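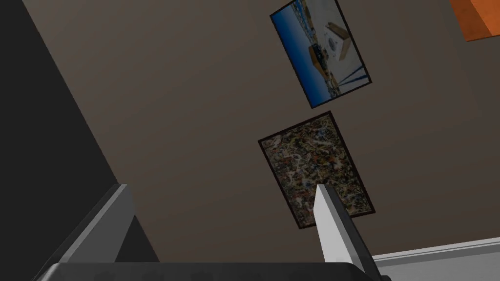 By Melaniia Sirko
19/04/2020
14 comments | 52 shares

Fesden Two-Part Rail Hangers: Review

The Fesden hanger is a pair of interlocking aluminum strips for putting up picture frames. One strip screws to the wall with its lip facing up. The other screws to the back of the frame with its lip facing down. The frame is lowered until the two lips engage, and gravity does the rest. The principle is old and carpenters have cut the same joint from scrap lumber for generations. The Fesden version is sold ready drilled, in a flat box with screws, anchors and a small bubble level that fits inside the wall strip.

I bought the medium set, which is rated for loads up to 50 pounds on a stud. The rating into drywall anchors is lower and is printed only on the inner flap of the box, in small type. It should be on the front.

Parts

The strips are extruded and have been deburred on the long edges. The short ends have not, and two of mine were sharp enough to scratch paint. A few strokes with a fine file fixed this. The profile is thin, so a frame sits close to the wall with only a narrow shadow behind it. Rubber bumpers for the bottom corners of the frame are included and match the depth of the joint. Several competing kits leave these out, and the frame then leans in at the bottom.

The holes in the wall strip are slots, set closely enough that one of them usually falls over a stud. The holes in the frame strip are round. I would have preferred slots there too, as a frame strip mounted slightly off level cannot be corrected without drilling again.

The supplied wall screws are acceptable. The frame screws are too long for narrow molding. On a frame with a 19 mm deep back I had to swap them for shorter ones from my own stock, and anyone who skips this check will put a screw point through the face of the frame.

The anchors are ordinary ribbed plastic and I did not use them. In plaster they tend to spin. I used Pliko metal anchors, which need a larger hole but grip well.

Installation

The paper template gives the vertical distance from the top of the frame to the wall strip for a strip mounted flush with the upper rail. If the strip is mounted lower, the offset must be added by hand. The instructions mention this once, after the drilling step. Read all of them before picking up the drill.

The level is better than it looks. I compared it with a Kaczorowski torpedo level on the same strip and could see no difference in the bubble. It is held in place by friction and stays put while the first screw goes in - a useful detail when working alone.

For frames hung one over the other, the system has one clear advantage over wire. The frame can slide sideways along the rail after hanging, so edges can be lined up by eye without touching the wall again. Vertical position is fixed, so the gap between the frames has to be right at the marking stage. I measured both strips from the ceiling. Da-eun Lim, who hangs work for a small gallery and read a draft of this review, measures the second strip from the first, as few ceilings are level over any distance. Her method is probably the better one in an older house.

In use

Once up, a frame does not tilt when it is dusted or when a door is slammed. On hollow walls there is a faint rattle if the bumpers are left off. Removal means lifting straight up, and this needs clear space above the frame a little greater than the height of the lip. Allow for it under shelves and crown molding.

The joint does not lock. In a stairwell or a child's room I would want a retaining screw, and Fesden does not offer one for this size. The comparable Jikidero hanger has a spring clip, but it stands farther off the wall and comes without a level.

Verdict

Recommended for medium and heavy frames with a solid wooden back rail. Not suitable for thin metal frames, which give the screws nothing to hold. File the ends, check the screw length, and buy better anchors if the wall is plaster.

52 shares | 14 comments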